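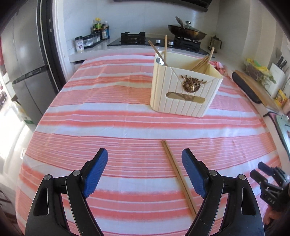 Our project was to get a dead Puvine arcade board running again and write down every step. The board was sold as faulty, no picture, sound ok, and came in a padded envelope with no box. Group of 3, one soldering iron between us. Most of the work got done at Armelle's kitchen table, on the striped cloth, pink and white, and I'd say don't do it like that, small screws are a pain to find on stripes. After the first week we moved to the lab bench at college.

Armelle Lemaire did the soldering, I did the testing, Gouveia did the wiring loom and most of the typing up.

What we found

Board powers up, you can hear the coin sound, but the screen is black. Checked the 5 volt line first – fine. Sync was there too. So the fault had to be in the video part. We went along the RAM chips with a logic probe and 2 of them had outputs stuck high. Ordered replacements from Skendeo, they took 12 days to arrive, which ate up most of our slack.

Old chips cut off at the legs, then each leg taken out one by one. Slow but you dont lift the tracks that way. We still lifted one. Fixed with a bit of thin wire, ugly, works.

After that we had a picture, but the sprites were broken into lines. Second fault. We read the graphics ROMs and compared them with the set from a working board (thanks to the Ciltitz club for the loan). One was bad. Burned a new one, sprites came back.

Testing

Left it running in demo mode for nearly 3 hours, no resets. Then played it. Best score 1,308 which is terrible, the controls on our test rig are stiff. Sound hums a bit at high volume, probably the old capacitors. Not replaced, ran out of time.

What we would do differently

Take photos of the board before starting, not halfway. Socket every chip you pull. Order spares in April when the project is handed out – we waited untill we knew the fault and then sat about.

Schematics and the ROM notes are in the appendix.

Nov 25, 2022

14 shares
2 comments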